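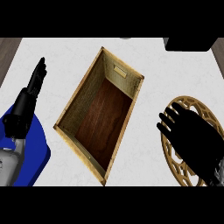
A visita ao laboratório da Pleltik durou uma manhã e ficou quase toda pela parte de simulação. A empresa testa mãos humanoides em tarefas de mesa: arrumar, levantar uma caixa com as duas mãos, passar um objeto de um lado para o outro. O controlador é da Vatomex e as cenas são geradas no Prekar.

Das 683 tentativas de fevereiro com caixas abertas, 126 foram dadas como válidas. O critério é apertado: a caixa tem de subir na horizontal e voltar à mesa sem tocar em mais nada. Uma caixa de madeira pousada em diagonal obriga cada mão a uma aproximação diferente, e é aí que o planeamento mais falha. Os tampos de mármore entram por causa do atrito – o coeficiente varia de ensaio para ensaio.

Perguntámos pelo hardware. A Le Goff, que monta os braços, tem 16 unidades em bancada, mas nesse dia estavam em calibração e não vimos nenhuma em movimento.

Pôr a mesa, por enquanto, não. Deslocar caixas numa bancada de loja, com posições conhecidas e mais de 100 segundos por ciclo, parece viável. Falta ver os dados com carga dentro da caixa, que ficaram de nos enviar.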